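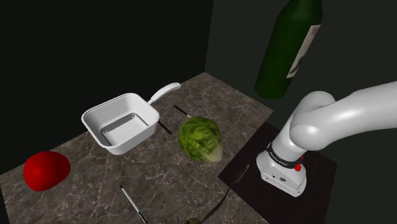
Bonifacio Bravo objected after the last lecture that a kitchen should be costed by the dish and that everything else in these notes is bookkeeping. His point is a fair one and we will come back to it under pricing. For now, keep the two jobs apart: the dish cost tells you what to charge, and the stock count tells you what you used.

Food and Beverage Cost Control
Handout 5: Stock, yield and the monthly count

Revised 14 September 2018

1. Terms

Opening stock is the value of goods on the shelf on the first day of the period. Closing stock is the value on the last day. Purchases are everything delivered in between, whether or not the invoice has been paid. Cost of goods used is opening stock plus purchases minus closing stock. Students lose more marks on this line than on any other, usually by subtracting the opening figure.

Closing stock for one month is opening stock for the next. If the two do not match, somebody changed a price or a quantity after the sheet was signed.

2. Yield

Yield is the part of a purchased item that reaches the plate. A root vegetable with a yield of 81 percent loses 19 percent to peel and trim. To get the usable cost, divide the purchase price by the yield written as a decimal. Do not multiply. Multiplying gives a cost lower than what you paid, and that cannot be right.

Test yields in your own kitchen. The tables in the back of the course book were made with different suppliers and different knives.

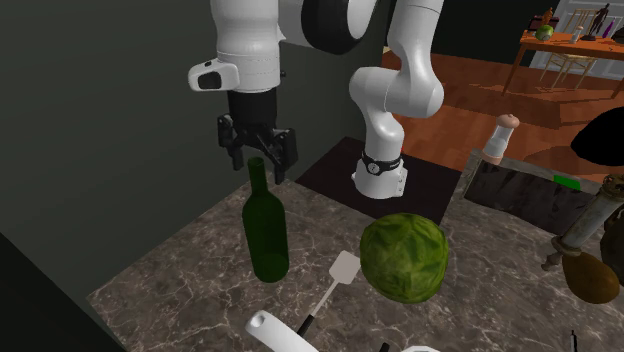
When should the count be done? After the last service of the period and before the first delivery of the next one. In the Collado case the count was done halfway through a delivery, and 27 cases were listed both as stock and as goods not yet received.

3. Who counts

Use two people, one to count and one to write. The person who orders the goods should not be the one who counts them. Fulgencio Casado's worksheet for the Grekancombe hotel has a column for each set of initials. Please copy that layout for the assignment.

Count by location, in the order of the shelves. Alphabetical sheets look tidy but send people back and forth across the storeroom, and items get skipped.

4. Open items

Sealed goods are counted by the unit. Open goods are either weighed or estimated in tenths, and the sheet must say which method was used. The Borport and Grostthorpe cases differ on this, so their figures cannot be compared directly. 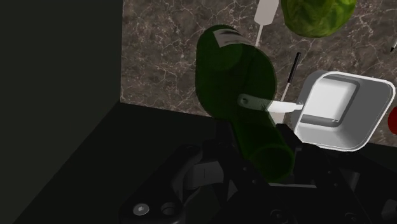 Beverage stock is kept on its own sheet, with its own opening and closing values. Wine is entered by producer, vintage and bottle size, and each line carries a bin number. Do not rely on the label alone. A small white one on dark green glass, turned at an angle, can be impossible to read, and a guess goes into the books as if it were a fact. Write the bin number first and check the name against the cellar list afterward.

5. For next time

Read the Borport case through to the December count. Work out cost of goods used for food and for beverages separately, and bring both figures to class.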